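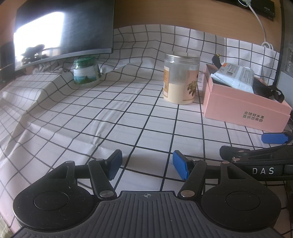
The grippers on the grid cloth, with the fruit box and the jars behind.

I have been putting off writing about this for a couple of weeks, mostly because every time I sit down to do it I end up arguing with the person who sold me on the idea, who is me.

For anyone new, the plan goes like this. You take a gripper off the end of the robot arm and hold it in your own hands. You do a chore with it, over and over, while a camera on the gripper records what it sees. Then you hand all of that to a learning program, and supposedly an arm with the same kind of gripper can do the chore by itself. The selling point is that you don't need the arm to collect the recordings, and that's lucky for me, as I don't have a working one. I have two thirds of one, under a towel.

Ximena Espinoza talked me into the hand-held version last winter. She has a bench at Lullport, the shared workshop where I rent a shelf, and she's had decent luck teaching her own setup to sort bolts into trays. I said bolts are easy. She said fine, pick something hard. So I picked tidying a table, like an idiot.

My objection then was the same one I have now. When I hold the gripper, I'm the one doing the thinking. I know a lid is going to slip before it slips. I know the pink box is cardboard and will scoot if I lean on it. None of that knowledge is in the video. What's in the video is two blue pads getting closer to something and then closing. People who are into this tell me the knowledge is "in there implicitly," and maybe it is, but I've noticed they say it louder when the demo isn't working.

Anyway, the current state of things.

The cloth. I went with a white one with a thin black grid because I read somewhere that a regular pattern helps the software work out where the camera is. It probably does when it's flat. Mine bunches up at the back against the panel and there's a long crease through the left side that I have ironed out of it twice. A grid with a ridge running through it is a grid that's telling small lies. I asked on the Skollby forum whether this mattered and got one yes, one no, and one person who wanted to sell me a mat.

The monitor. It's glossy and it picks up a huge patch of glare. I've left it where it is on purpose, sort of. If the trained thing only works on a table with nothing shiny near it, then it doesn't work, and I'd like to know that early. Ximena thinks I'm making it too hard and should start clean and add mess later. She may be right. I've moved it back and forth enough that the older recordings don't match the newer ones, so now I have the worst of both.

The objects. There's the little jar with the green top, the bigger clear container with the cream-colored stuff in the lower half, and the open box with whatever is in it at the time. I like the clear container as a test because it's a pain. The pads hold it fine. The trouble is on the software side, where see-through things have a habit of turning into nothing. In my first batch the depth estimate put the top half of that container somewhere in the wall.

The box is worse for a different reason. Straps and packets hang over the rim and nothing in there has a fixed shape. Picking up a jar is one problem. Picking up a floppy black strap with a loop in it is a new problem every time you do it. I did an entire evening of just that and when I watched it back I couldn't have told you what rule I was following. I'm not sure why I expect a program to find one.

Then there are the grippers themselves. They're comfortable enough, the linkages move smoothly, and the blue pads have more grip than I expected. I do wish they attracted less dust. I wipe the housings down and they have specks on them again before I've finished a session. It doesn't hurt anything that I can tell, it just bugs me.

Numbers, for the people who always ask. I have 419 recordings. After throwing out the ones where I dropped something, bumped the cloth or forgot what I was doing, I'm left with 63 that I'd call clean. That ratio is embarrassing and I suspect it's also pretty normal, and I'd love to see more hobby write-ups admit to theirs. Plenty of posts give the big number and stop there.

I ran the clean ones through the Nirnitach scripts to see what would come out. The training curve looked great. It went down and to the right just like in the tutorial. I've learned to distrust that picture, because all it says is that the program got good at agreeing with my own recordings. Ximena offered to let me try the result on her arm, and we did three runs on the green-topped jar. It went to the jar each time, I'll give it that. It closed on the jar once. The other two times it stopped a little short and closed very confidently on air.

She was delighted. I was less so. One out of three is also what you get from a cat.

Old man Hegyi, who has the bench by the door and has been fixing sewing machines since before I was born, watched the last run and asked why I didn't just put the jar away. I didn't have a great answer for him and I still don't.

Next up is pinning the cloth down properly, then re-recording the jar on its own until I have a decent stack of good ones. The box is benched until December. If the single-jar version can't manage better than it did, I'm going to finish the arm, program the positions in by hand the boring way, and compare the two. I know which one I'd bet on, but Ximena has put a pizza on the other, so I'll run it fairly.

Comments are open. If you have a way of keeping cloth flat that doesn't involve buying a mat, please leave it there.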